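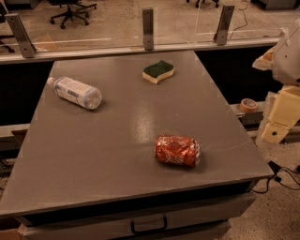
OK so I've been putting off the work table for all of February and today I finally gave in. Thread, because I have opinions about sponges now.

First thing: the can. Somebody crushed a soda can and then left it lying on the table. If you have the energy to crush it you have the energy to walk it to the bin! It's a nice red-orange one too, you can't miss it.

Second thing: the water bottle on its side. Every shared table I have ever worked at grows one of these. Cap still on, label still on, no owner. I asked the group chat and got 2 thumbs up and zero claims, so what does the thumbs up even mean, Imani.

(Imani Sorensen has since replied "it means good luck." Thank you Imani.)

The sponge is mine. It's the kind with the green scrubby side and the yellow foam side, and it has that wavy shape so your fingers have somewhere to go. I was a plain rectangle person for years and I've switched. You can hold it when your hands are soapy and it doesn't shoot across the room.

How I do the top, for the 3 people who asked last time: everything off first. Everything. I used to clean around stuff and lift things up one at a time and it left these little islands you could see whenever the light hit.

Then dry cloth for crumbs and grit. Then a bit of dish soap in a bowl of warm water, yellow side of the sponge, wring it out way more than you think. Long strokes from the back to the front. Clean water, wipe again, dry towel.

Green side stays away from the tabletop!! It's a flat matte gray and I love it, and Sigrun Strand scrubbed a marker stain at our last place with the rough side and we had a shiny patch the size of a plate forever. She still says the stain was worse. The stain was smaller.

The one annoying part of a gray table is the overhead lights. There's always one bright spot of glare sitting on it, and I will spend five minutes rubbing at the glare thinking it's a smear. Move your head before you scrub. That's the tip.

Now the glass along the back. I do like having it - pens used to roll off the far side at Stoltemlow all day long and you'd hear them go. But it collects fingerprints like it's being paid, and the bottom edge where it meets the white rail is a dust trap.

For the rail I wrap a damp cloth around an old butter knife and run it along slowly. For the metal brackets I use a toothbrush around the screws. Very boring, very satisfying. I had a podcast on and lost track of the time completely.

Glass gets done last, top to bottom, on both sides, which means walking around and crouching on the speckled floor back there like I've lost a contact lens. Someone came in while I was down there and just quietly left again.

Side note about that floor: beige speckle hides every crumb ever dropped. I swept it "just in case" and the dustpan had plenty to say. Roll the office chair out of the way first or you'll be chasing it around with the broom.

The drawer underneath is a separate thread. I pulled the handle, saw a nest of tape ends and 97 Grudel takeout napkins (I counted, I was avoiding the drawer) and closed it again.

There's also a piece of cardboard on the floor by the table that I keep saying I'll flatten and take down. Cardboard pickup is early here so it has to be out by 7 a.m. and I am not a 7 a.m. person. Lindqvist downstairs is, so I may be bringing cookies to Lindqvist.

Someone in the replies is asking about spray for the glass. I've used the Plondinum one and it's fine, but plain water with a splash of white vinegar does the same job for me and doesn't make me sneeze. Microfiber cloth, no paper towels, they leave fluff.

And the bottle: it gets until dinner. After that it goes in the recycling with the can.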